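Still on the chores thing. Got asked again this month whether I'd let a machine do my kitchen yet and the short answer is no, long answer is below, typing fast because the dryer is about to buzz.

Spent most of September reading up on kitchen robots. Prenum says 80 percent on wiping and putting away. Bendus says 6 chores "solved". Solved where? Viklund at least publishes the misses, which I respect, and their clips run at normal speed. Painful to watch but fair.

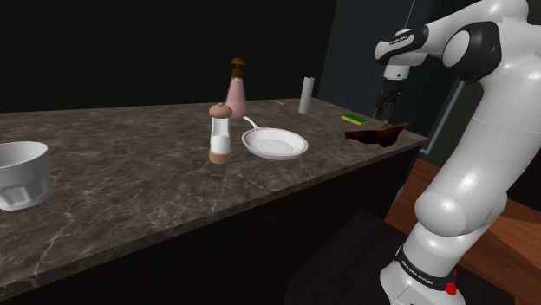 Counters are my test, always have been. Floors got handled years ago, more or less, a disk bumping around under the couch. A counter is different - everything on it wants a different grip. Take a plain sponge, green on yellow, squishy, two hard fingers could probably manage that all day. Then a glass shaker with a round wooden cap, a pan with a skinny handle, and some tiny yellow stick lying flat on the marble that I'd have trouble picking up with my own nails. And that is a simulated kitchen, very tidy. Mine has crumbs and a wet teh towel and mail.

Shop floor is further along I think. Same part, same bin, same spot. Naline quotes 265 parts an hour and I beleive it. My sister-in-law's kitchen does not have a same spot for anything.

What I want to see: 15 minutes, one counter after dinner, no edits, no person reaching in. Clear it, wipe it, put stuff back. I'd pay for that. Slow is fine, I'm asleep anyway.

Ok dryer. More when I get through the Viklund stuff, they have a long one on folding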